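Drinks for the August walk

The orange drink for the Drultstead walk has come in, and packing starts this week in the back room at Vesta. We ordered 300 bottles, enough for every walker to have one at the halfway stop and for a few to be left over at the finish.

Bottles go out in packs of 60, one pack to each table along the route. Please lay them on their sides, labels in line, before they are bundled – it makes the packs easier to carry.
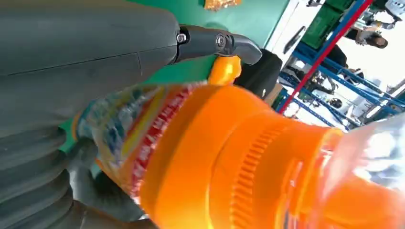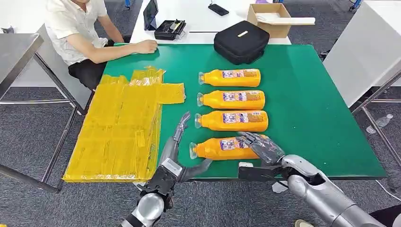 Bottles of orange drink on the green table.

Mali Skyrme asks that people check each cap is tight before a bottle goes into a pack, as last year several leaked in the van and the paper cups had to be thrown out. She would also like the packs kept out of the sun on the way over, and wants to hear by noon the day before if any table is short.

Empties can be left in the bins at the Morikawa parking lot. Caps can stay on. Anyone with room in a car for one or two packs should leave a name at the Vesta front desk, which is open until 6 p.m.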